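Chapter 6
Protection for Sale: How Smuggling Groups Hold a Neighbourhood

By the Kindora Criminology Texts editorial group
Updated December

In Chapter 5 we looked at how illegal goods move across a border. We now turn to the places where those goods are stored, repacked and sold on. A smuggling group can change its route in a night, but it can't easily move its warehouses, its drivers or the families of the people who work for it. For this reason most groups put a good deal of effort into controlling a small area, often no more than a few streets near a port or a rail yard.

The main case in this chapter is the harbour district of Wonent. Its trade in untaxed cigarettes began as a sideline for dock workers. A carton or two went home under a coat, and the foremen looked the other way. Within a decade the same trade was run by a single group, known locally as the Shirazi after the street where it kept its first lock-up. The group had its own trucks by then, and it collected a weekly payment from nearly every shop between the wharf and the market.

Shopkeepers called this payment "the sweep". In the first years it was 100 a week, and it bought something real. Break-ins dropped, unpaid debts were chased up, and a shop owner who had trouble with a supplier could have a word with the right person. When the payment rose to 200, complaints grew, but few went to the police. The local station had 2 officers on at night for the whole district, and one of the cafes they ate in was owned by the group.

Researchers disagree about what to call this arrangement. Some treat it as extortion, plain and simple, on the grounds that a shop owner who refused could expect a brick through the window. Others point out that many owners would have paid a legal security firm a similar sum if one had been willing to work there. You should keep both views in mind as you read. The same payment can be a threat to one person and a service to the next, and the records we have were mostly written by the people who could afford to speak. 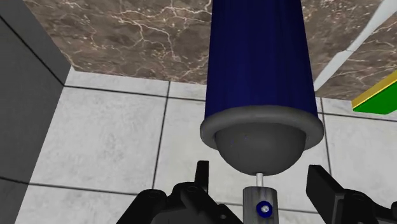
6.1 What the court records show

The best source on the Wonent trade is the file from the Givow trial, named after the freight company that carried most of the cigarettes. The file lists 171 shops and stalls that made payments in the final year. It gives the amount, the collector's initials and, in some cases, a short note such as "sick, leave till next week" or "brother's funeral".

These notes are useful to us. They show that collectors had some freedom to delay a payment, and that the group kept track of family events in the district. They also show how much the group knew. A collector who knew about a funeral would also know who had visited, who had stayed away and who had been seen talking to a stranger.

Court records have limits. They were put together by prosecutors who wanted to prove certain charges, so they say a great deal about money and very little about daily life. Witnesses who had made a deal had good reason to play down their own part. Wherever possible, this chapter compares the trial file with rent books, newspaper reports and interviews recorded after the sentences were served.

6.2 Key terms

Extortion: getting money or goods by threat.

Protection payment: a regular payment made to a criminal group in return for safety, whether from others or from the group itself.

Front business: a lawful business used to hide illegal income. Givow carried real freight for real customers, and its legal work paid most of its drivers' wages.

Collector: a person who gathers payments on behalf of a group. Collectors in Wonent usually lived in the streets they worked.

Before you go on, read the map notes in Chapter 5 again and find the rail yard. The next section follows one shipment from the yard to the market, and the order of the streets matters to how the payments were divided.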